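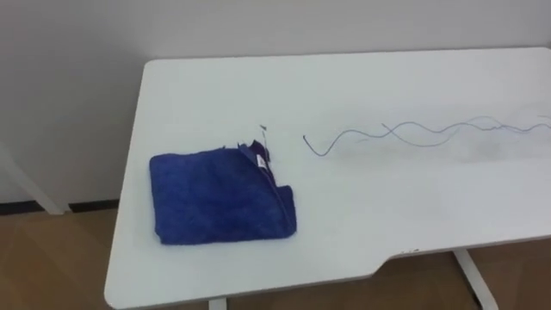 **Wiping a table – are machines there yet?**

**tedwood_bench** – April 11, 2026

My position is that a humanoid can wipe a flat table, and that this says very little about housework. The hard parts are pressure, coverage and knowing when to stop. A microfibre cloth folded square has a known face. Once it bunches, the contact patch is anyone's guess.

**Griklow**

Disagree on pressure. A compliant wrist sorts most of it, and on a rigid top you can press harder than you need to. Coverage is the real problem. Small dark marks with a faint grey streak beside them need a planned path that overlaps itself.

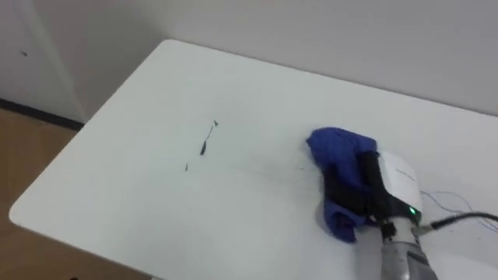

You also need a second look once the arm is out of the way, or the controller is working from what it believes it cleaned.

**antwi_maint**

At Antwi we timed manual wipe-downs of the packing benches last June: 148 benches, one person, one shift. I'd want a machine to manage 100 before I gave it floor space. Trailing cables would fail our walk-round as well. 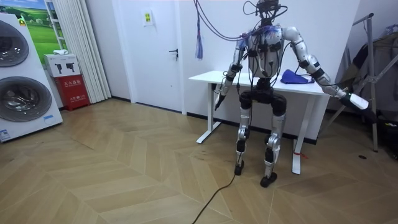
*Humanoid in front of the table, blue cloth on top, one cable across the floor.*

**tedwood_bench**

Fair on cables, but that's housekeeping and can be fixed with a battery and a tidy loom. Bench rate is a poor test for a home, where there's one table and no shift.

**Lemimik**

Home is worse. Crumbs, a mug, post, a child's drawing you mustn't wipe. I'd also question gripping the cloth in a bunch. A flat pad gives even contact and you can model it.
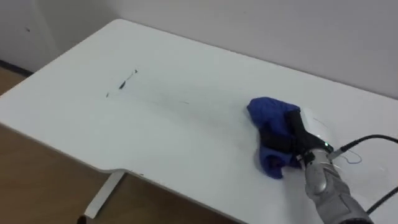 With a bunched cloth, the fingers load the middle and the outer folds do next to nothing. Try it by hand with three fingertips and some marker.

**Griklow**

A pad won't go round a tap or into a corner. Cloth is the right tool, the grip needs work. Fold, wipe, refold to a clean face. Refolding is the bit I haven't seen done reliably.

**antwi_maint**

Agreed on refolding. Our people use 2 faces per bench, then the cloth goes in the wash. Does anyone have figures for refold success on plain microfibre?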